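Re: [cidcombe-photo] Back issues of the quarterly

Jahangir Majumder wrote:
> Does anyone still have the April number of Drevance? The one with the long Munshi interview. I'd pay postage.

I do! Two copies, so one's yours — the cover is a bit scuffed but the plates are lovely. They only printed 1000, I think.
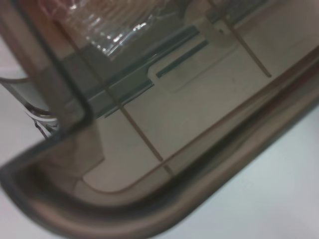
OTHER BITS

Bakex have put their darkroom paper up again, 27 quid a box now (ouch). I'm still working through my old stock so I'll sit this one out.

Filed under: Magazines & Print
2 replies

Recent threads
- Scanning old contact sheets
- ISO 200 film, who still sells it?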